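Notebook, cell 6, February, 9:40

Went through the draft handling rules for the PC teardown cell this morning, with the Sandum checklist open next to the Hiretti one. They disagree in two places, so I am writing down what we go by until the merged version is out.

Power first. Mains cord out of the supply, then wait 60 seconds before the arm is enabled over a case. The Sandum list has no wait at all. Ours stays. Write the time on the sheet.

Speed. 300 mm/s anywhere above the case rim, 60 mm/s once the fingertips are below it. The slow limit is set in the controller, so don't try to get around it in the script. If a run feels too slow, shorten the path.

Approach straight down only. No sideways moves with the fingers under the rim. Loose wiring between the board and the drive cage is the main snag point, so tie it back or plan the path clear of it, and note which.

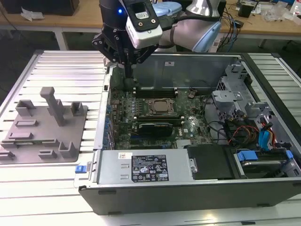 Gripper over the upper left of the motherboard, side panel off. Fixture plate at left.

Fixture plate stays on the slats to the left of the case. Check that it doesn't rock before the first move. If it gets shifted, redo the reference points, even for a small bump. Offsets go in the Zomen folder under the run number, today's is 3027.

Hands. Nobody reaches into the case with the arm enabled, including to pick up a dropped screw. Stop, disable, reach, step back, enable. Hiretti allows reaching in during a program pause and we don't. A pause leaves the drives live.

CPU: retention lever is off limits to the gripper for now. Do it by hand with the arm parked.

Open items:
- floor gap behind the worktable, small parts could end up down there. Add a tray?
- grounding strap point is not marked on the Niazi drawing
- both checklists say "inspect fingers" and neither says for what. Proposed wording: chips, looseness, anything stuck to the pads.

Next run after the grounding point is marked.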